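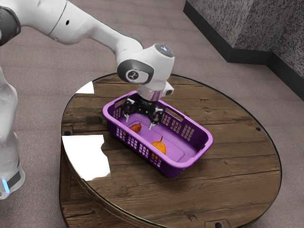 The arm at work over the fruit basket, from the simulation at the Skavari open day.

What I Learned About Fruit Baskets From a Robot Demonstration

I went to the Skavari open day expecting to look at machines for an hour and come home with a free pen. I came home with a page and a half of kitchen notes! The people who teach a robot arm to handle fruit think about fruit, and about the thing fruit sits in, far harder than I ever have, and most of what they told me works just as well for those of us with ordinary hands.

The demonstration ran as a simulation on a big screen, with a white arm, a round wooden table and a purple plastic basket. Sorin Krasniqi was at the controls and took questions the whole way through (he must have answered mine four times over). Neelam Gautam, who builds the virtual kitchens, stood beside him and kept stopping him to explain why she'd put something where she had. I wrote as fast as I could. Some of the tips are theirs, some are mine from trying things at home since.

Leave gaps between the pieces

An arm needs room on both sides of a pear to get its fingers down. So do you, if you don't want to nudge three other pears while you fetch one. I used to pile our basket into a pyramid and then wonder where the bruises came from. Now it's a single layer with a bit of floor showing, and anything that doesn't fit goes in a second bowl. You also see straight away which piece needs eating first.

Go in from above

Sorin kept saying "down, close, up." Reach in from the side and you drag your wrist along the rim and roll whatever is nearest. Reach straight down and you touch only the piece you came for. I felt silly practicing this with a bowl of plums, but my plums look better for it.

Hold firm fruit and soft fruit differently

A hard pear can take a grip around the middle. A ripe one can't. Cup a ripe pear from underneath and let it rest in your palm, and never lift it by the stem, however handy the stem looks. To test for ripeness, press very lightly up near the neck. Squeezing the belly tells you less and leaves a thumbprint that goes brown by the next day.

Pick a basket with holes

The perforated kind is wonderful. Air gets in at the sides, crumbs and grit fall out, and the whole thing rinses under the faucet in seconds. Wicker is prettier, I'll give you that, but have you ever tried to get a squashed grape out of wicker? For plastic ones, use warm water, a drop of dish soap and an old toothbrush for the little openings. Shake it hard over the sink and stand it on end to dry. A folded paper towel in the bottom is good under soft fruit, changed whenever it feels damp.

Rounded corners are worth looking for too. Square corners collect gunk.

Choose a color that fights with your fruit

This one came from Neelam and I love it. Fruit that stands out from its container is easier to find, for a camera and for a person who hasn't had coffee. Brown fruit in a brown bowl gets forgotten until it announces itself. Orange and yellow against purple? You can't miss it from across the room. I've since moved our lemons to a blue dish and we've stopped losing the last one.

Keep the basket off the edge

Set it well in from the rim of the table, especially on a round table, where corners can stick out further than you think. Lihua Zhong, who was there with her two boys, asked what happens if the basket gets bumped, and Sorin showed us a run where it did. Pears everywhere! If your basket slides, cut a piece of rubber shelf liner a little smaller than the base and tuck it underneath. It doesn't show, and you can throw it in the wash.

If you have an old plank table

Knots, cracks and seams between boards all hold juice. Wipe along the grain, not across it, so you aren't pushing stickiness into the joins. For a seam that's already grubby, wrap a barely damp cloth around a butter knife and run it down the line, then dry it with a second cloth. Don't soak the wood.

Have a look at one yourself

Neelam told me they've run 3,000 practice pickups in that kitchen and she still finds herself watching every one. I understand completely. There is something lovely about seeing a job you do half asleep taken so seriously. The next open day is in November, with a dish-rack demonstration promised, and I have a long list of questions about lids.

Baoshan Song wrote in after my last page to ask about fruit flies: rinse the fruit when you bring it home, dry it thoroughly, and put a small glass of cider vinegar with a drop of dish soap next to the basket overnight. Empty it in the morning and repeat until they're gone.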